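Kakside Snack Tray, bedroom subset
Data card and README

Summary

Kakside Snack Tray is a set of demonstrations recorded by hand for training bimanual manipulation policies. The operator holds a gripper tool with two jaws and a camera mounted behind them, and performs the task directly. No robot is present during recording. The subset covers one task, moving wrapped snacks between a bed and a shallow tray, in one furnished bedroom.

Episodes: 216
Operators: 2
Tools per episode: 2 (left and right)
Release tag: skorkdale-b
Card last edited: 24 Jul 2020
Maintainer: Pacita Macapagal
Collection lead: Clive Bainbridge

Task definition

Each episode is labeled with one of two instructions:

pack: put the snacks from the bed into the tray
unpack: take the snacks out of the tray and lay them on the bed

An episode starts when both tools are tracked and the operator presses the start pedal. It ends on the second pedal press. Snack order is free. Operators were told to grasp packets by whatever edge was reachable and to regrasp if the packet turned in the jaws. Regrasps are kept in the data and are not marked. 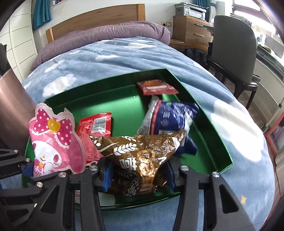
Fig. 1. Tray with snack packets on the bed, one tool's view. The brown metallic bag is partly between the jaws.

Objects

Packets vary in stiffness, outline and surface finish. The die-cut rabbit pouch has no straight edge along its outline and was the item operators most often had to regrasp. Metallic wrappers produce highlights that move with the camera. Wrapper text is left unblurred. The number of packets differs between episodes, and the object list in meta.json is per episode, so do not hard-code it.

The tray is a green box lid with raised sides. Its position on the bed was changed between episodes and is not recorded. If you need it, estimate it from the first image in which the tray is visible.

Support surface

The bed cover is light blue with printed clouds and stars. It is soft and folds under load, so the height of an object above the mattress is not constant within an episode. Do not fit a single plane to it. Kelly Bunting tried this for the baseline, and the resulting grasp heights were unusable near the pillow end.

The printed clouds are also a known source of false detections in the object masks. Masks were produced automatically and spot-checked by Denise Wainwright. Treat them as weak labels.

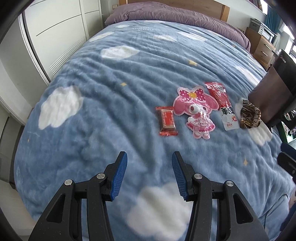
Fig. 2. Four snacks on the bed cover, jaws open. A second hand reaches in from the right toward the foil-wrapped chocolate.

Views and occlusion

Both tools record at the same time. Either view may contain the other tool, or the hand and sleeve of the person holding it. These pixels are not masked out in the raw video. A mask for the operator's arm is provided in the arm_mask folder for the pack episodes only. Policies trained on unmasked video may learn to rely on the sleeve as a cue for the other arm, so we recommend masking or random erasing on that side.

The lens is wide. Corners are dark and straight edges bend toward the border. Intrinsics are supplied for each tool and should not be swapped between left and right.

Files

episode_id/left.mp4
episode_id/right.mp4
episode_id/left_pose.csv
episode_id/right_pose.csv
episode_id/width.csv
episode_id/meta.json

Poses are given in the map frame of the episode. Map frames are not aligned across episodes. Jaw width is in millimeters, with 100 as the upper limit of the logged range. Values at the limit should be read as "fully open."

Conversion

The script alley_convert.py writes the episodes to the Sowerby training format. It resamples pose and width to the video timestamps and drops any episode where tracking was lost on either tool. Pass --keep-lost to retain them. Lost segments are filled with the last valid pose, and the tracking flag is set to 0.

Known issues

Pose drift is higher when a tool points straight down at the bed cover and little else is in view.
Daylight comes in through the window, and exposure shifts when a tool swings toward it.
width.csv in the earliest unpack episodes has a duplicated header row. The converter handles this, but other readers may not.
The December recordings use an older jaw calibration. Check calib_version in meta.json before mixing them with the rest.

Contact

Questions about labels go to Hayley Whiteley. Report corrupt files to the maintainer with the episode id and the release tag.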